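Product Design Year 1
Handout 6: Ribs, walls and bosses in moulded plastic parts
Ebony Brunton

Read this before the workshop. Bring a ruler, a pencil and one moulded part from home that you don't mind getting scratched.

1. Why walls are kept thin

Plastic shrinks as it cools in the mould. A thick area cools more slowly than a thin one next to it, so it goes on shrinking after the thin area has set. The result is a dent on the surface (a sink mark) or a hollow inside (a void). Thick walls also keep the part in the mould for longer, and machine time costs money.

The usual advice is to pick one wall thickness and keep to it across the whole part. Where a change can't be avoided, make it a gradual slope.

2. Getting stiffness back

A thin flat sheet bends easily. Stiffness in bending depends on the cube of the depth, so a small increase in depth does a lot. A rib adds depth where it is needed and uses little material.

Worked example. A flat shelf panel is 400 mm long and 300 mm wide. The McAlister version is solid. The Nandale version is half as thick, with ribs underneath running the long way. Without its ribs, the Nandale panel would have one eighth of the stiffness of the solid one. Work out for yourselves how deep the ribs must be to make up the difference. Use the second moment of area table from Handout 4.

Points to check when drawing ribs:
Keep the rib thinner than the wall it stands on, or a sink mark will show on the other side.
Put a small radius at the root. A sharp inside corner is where cracks begin.
Add draft so that the part will come out of the tool.
Two shorter ribs are usually better than one very tall one.
Run ribs along the direction of bending. Ribs across it do very little.

3. Bosses and sockets

A boss is a raised round feature that takes a screw, a pin or a tube. It should be tied to the nearest wall with a rib or gusset. A boss standing alone in the middle of a panel will tend to snap at the root. A socket for a long upright has to resist a sideways pull at the top, and the longer the upright, the larger the turning effect at the base. With a pull of 20 N acting 300 mm above the socket, the moment is 6 Nm. Double the height and it doubles.

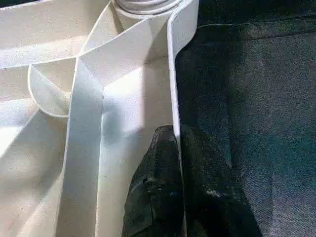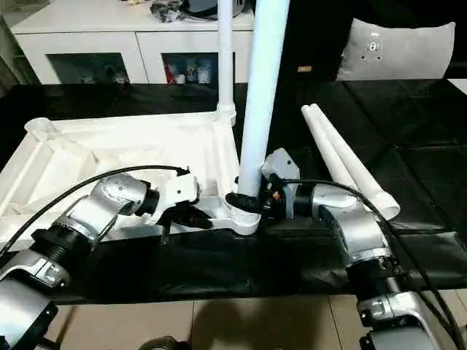

Fig. 6.1 (first picture) Ribs, walls and recessed panels, close up. Fig. 6.2 (second picture) White plastic stand base with upright poles.

4. For the workshop

Sketch the underside of the part you have brought. Mark the main wall, the ribs and any bosses. Then answer question 3 on page 162 of the course book. The Cukix case study is not needed until November.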